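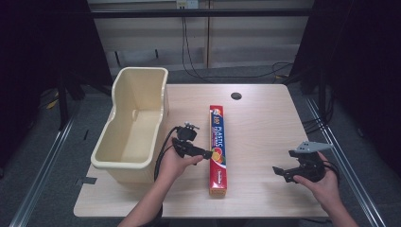 Ignacio Riquelme wrote back after the first version of this talk that I spent too long on freezers and never got to what people do with leftovers on a weeknight. Fair point. So leftovers come first.

Start with the Disham survey. We asked 395 households what they threw out in one week. Cooked rice and half onions led the list. Read the top two aloud, skip the rest.

Ask the room: who has a shelf in the fridge for food that needs eating soon? Wait for hands.

Slide 3. The "eat first" shelf. Eye level, front of the fridge. Families in Ulolgate kept it going for nine weeks. Most said the date label mattered more than the container. Masking tape and a pen will do.

Slide 4. Cooling. Shallow containers, into the fridge within two hours. Don't get pulled into the rice question here, take it at the end.

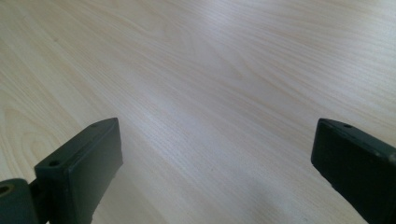 Slide 5. Tabletop, light wood grain.

Move on to shopping. The Solanki group planned four dinners a week and left the other nights open for leftovers. Their food bill went down by around 50 dollars a month. Say that this was a small group.

Handout is on the chairs. Mention the March session at Brandier, same time, bring a week's worth of receipts.

Questions. If the rice one comes up: one day in the fridge, reheat once, until steaming.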